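Review: Harkora chisel-tip markers and the Murkholm grid notebook, after a term of robot handwriting
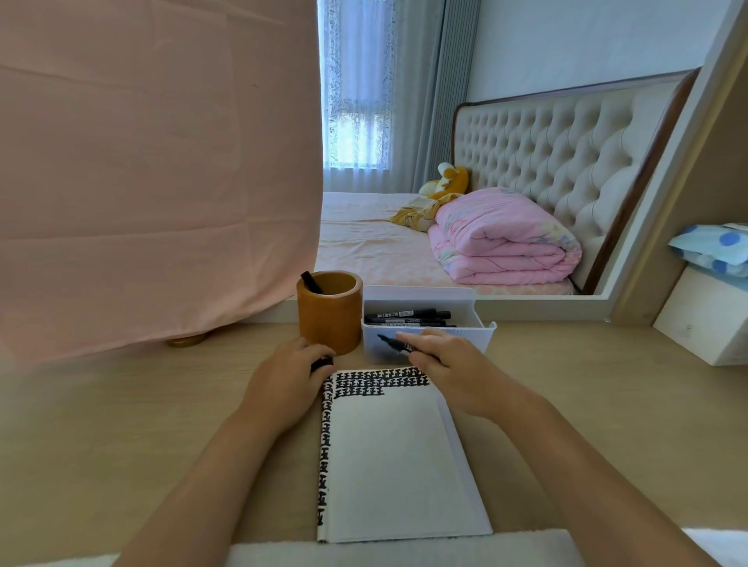

Our student robotics club spent the fall on one project: teaching a two-armed machine to write with a marker. The club meets at Mosquera, and the project needed a lot of people writing by hand first, at home or in the club room, the same character over and over, row after row. We went through more markers and paper than any of us had planned for. This is a review of the two things we used most, for other clubs thinking about the same kind of project.

The markers

We bought 105 Harkora chisel-tips in September. The tip is firm and holds its edge well. A fresh one gives a wide stroke in one direction and a thin one when you turn it, and for Chinese characters that matters a lot. Round tips made every stroke look the same and our stroke-matching code did poorly with them.

Ink life is fair. The better ones lasted 2,000 characters before the black went gray. Others gave up well before that, and 11 of ours were dry when we opened them. The store replaced those without a fuss, but it took two weeks.

The barrel is smooth, with a white printed label band. People can hold it for an hour without complaint. The gripper was another story — it slipped on the barrel until we put a band of rubber tape a little above the tip. If you plan to have a machine hold one of these, buy the tape at the same time.

The caps are tight, maybe too tight. Younger members needed two hands and a good pull. On the other hand, we never found one that had come off in a bag. The smell is mild, though we still kept a window open when six people were writing at once.

The notebook

The Murkholm has white pages with a light gray grid. The grid is faint enough that our software could drop it out and leave the black strokes alone. We tried a school brand with blue lines before this and lost most of a month cleaning up scans.

Bleed-through is the main problem. A bold marker stroke shows on the back of the sheet, so plan on using one side only. That makes an 89-sheet notebook shorter than it sounds. The binding is also stiff. In the first third of the book the right side sits up higher than the left, and a hand crossing the page has to climb a little. A person adjusts without thinking. Our arm pressed too hard at the high spots until we added a height check for each row.

We also tried loose sheets on a Proltwood clipboard. They lie flatter, but they shift, and sheets got out of order. The notebook keeps a full session in one place with the rows in the order they were written.

Price and value

The markers cost a bit more than the store brand and I would pay it again. The notebook I would buy only if you can't find one with a spiral binding and the same light grid. We are looking for one for spring.

Markers: four out of five. I took one off for the dry ones.

Notebook: three out of five. Good paper color, good grid, poor binding.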